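April -- notebook, equipment planning for the two-arm cell

Spent the morning on the budget sheet. Two quotes are in. Tralteo wants a deposit up front for the pair of arms and will hold the price until the end of next month. Haldane is cheaper on the arms but charges separately for the controller license, and their fingers are an extra line. Finger sets from Haldane are $212 each. We want 4, so two fitted and two on the shelf. Tralteo includes one set per arm and sells spares at a price they have not sent yet. Asked again at 10:30.

Still no decision on the compute box. The old one can run the simulator but not the simulator and training together. Farus has a refurbished unit for $745 with a short warranty. I would take it. If it dies we are no worse off than now, and the new one can wait for the next budget.

Sim work carries on meanwhile with the pepper pickup on the rug. Both arm models load and the objects stay where they are put. 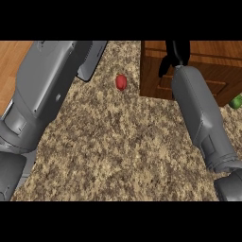 Mounting is the part I keep getting wrong on paper. The first sheet had floor stands. The sim has the arms reaching down from above, so the purchase has to include an overhead frame, and neither quote has one. Clamitton does aluminum frames cut to length, 26 days from order. That is longer than either arm vendor's lead time, so the frame order goes in first even if we have not picked the arms. Need the bolt pattern from both vendors before sending the drawing. An adapter plate would cover either one -- ask the shop what they would charge.

Floor covering: the rug in the sim came with the room model. Not buying one until we know what the real floor is like under the frame. Left it off the sheet.

To do:
- spare finger price from Tralteo
- bolt patterns, both vendors
- ask Haldane if the license is per arm or per controller
- put in the request for the Farus box
- ceiling height in the back bay, measure it again with the light fixtures counted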